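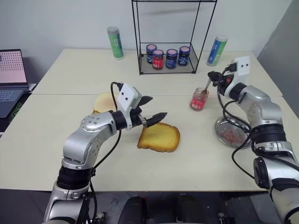

Tiempo de lectura: 4 minutos

Febrero | Por la redacción de Gollaren

El desayuno de tostadas de Gollaren ya tiene cifra definitiva: 494 raciones servidas en una sola mañana. Yo pensaba pasar un ratito, apuntar cuatro cosas y volverme a casa a escribir con calma, y al final me quedé hasta que se recogió la última miga (bueno, la última no, que todavía llevo unas cuantas en el bolsillo del abrigo).

Para quien no lo siga, esto es la segunda edición de la muestra de untables que organiza la sala Skokska. El año pasado se hizo en el pasillo de entrada y aquello fue un embudo, con la gente comiendo de pie contra los percheros. Esta vez lo pasaron a la sala grande, con paredes lisas, mesas blancas juntas y sitio de sobra para moverse con un plato en la mano sin manchar a nadie. Se abrió a las nueve y a las nueve y diez ya olía a pan tostado hasta en la calle.

El sistema es de lo más sencillo. Hay pan de molde en dos puntos, sin tostar y bien doradito, y cada cual elige. Luego vienen los tarros, cada uno con su cuchara, y los platitos de cristal con cosas troceadas para echar por encima. Yo soy de tostada muy hecha, casi quemada por los bordes, pero reconozco que con los untables más densos el pan blando tiene su gracia, porque se dobla y te lo comes como un bocadillo. Me lo explicó una señora de la cola que iba por la tercera rebanada y a la que hice caso en todo.

Los tarros los pone Kumitz, el obrador de las afueras, que este año ha cambiado las etiquetas: rojas para los dulces y azul oscuro para los salados. Las tapas siguen siendo de ese rosa clarito de siempre – menos mal, porque en mi casa las guardamos para los botes de legumbres y me habría dado rabia que dejaran de hacer juego. Del dulce nuevo solo diré que volví a por más. Del salado de pimiento me dijeron maravillas, pero cuando llegué quedaba el fondo y me dio vergüenza rebañar delante de todo el mundo.

Lo que más preguntas levantó fueron los daditos rosas. ¿Y eso qué es, va con lo dulce o con lo salado? Pues es remolacha encurtida con manzana, cortada muy menuda, y va con lo que te apetezca. Yo la probé encima de la tostada con dulce y me pareció rarísima al primer bocado y muy rica al segundo. Una familia entera que tenía al lado opinó exactamente lo contrario, así que id y decidid vosotros.

También hay novedades en el mobiliario, que parece una tontería y no lo es. La tienda Ragnarsson ha prestado los escurridores y las rejillas negras de alambre, de las que tienen balda abajo, y los tarros cerrados se guardan ahí en fila y no desperdigados por la mesa. El año pasado había que levantar medio puesto para encontrar uno lleno. Ahora se ve de un vistazo lo que queda y se repone enseguida, y a los lados caben además los botes cilíndricos sin que nada se caiga. Me apunto la idea para mi encimera, que es un desastre. En la tienda me contaron que esa misma mañana les habían encargado varias, así que imagino que no he sido la única con el flechazo.

¿Pegas? Alguna. A media mañana se juntó mucha gente y hubo casi 30 personas esperando a que saliera pan caliente, con las dos tostadoras a pleno rendimiento y sin dar abasto. La organización dice que para la próxima pedirá alguna más. Yo añadiría servilletas – muchas más servilletas, por favor – y un cartelito en cada cuchara, que a última hora ya había mezclas en los tarros que no venían en ninguna etiqueta (una de ellas, por cierto, deliciosa).

El pan que sobró se repartió en bolsas a la salida, para torrijas o para rallar, y los tarros empezados se quedaron en la nevera de la sala para los desayunos del taller de costura. Los vacíos se pueden devolver en el mostrador de Kumitz, lavados y con su tapa, y te descuentan algo en la siguiente compra. A mí se me olvidó llevar los míos y eso que los tenía preparados en la puerta.

La muestra repite el mes que viene en el mismo sitio, a partir de las nueve y hasta que se acabe el pan. La entrada es libre y cada ración cuesta 2 euros, con todo lo que quieras ponerle encima. Habrá opción sin gluten en una mesa aparte, con sus propias cucharas y su propia tostadora, algo que se había pedido bastante. Si vais con niños, mejor a primera hora, que se circula bien y llegan a la mesa sin empujones. Y si alguien consigue probar el de pimiento antes que yo, que me escriba a la redacción y me cuente a qué sabe.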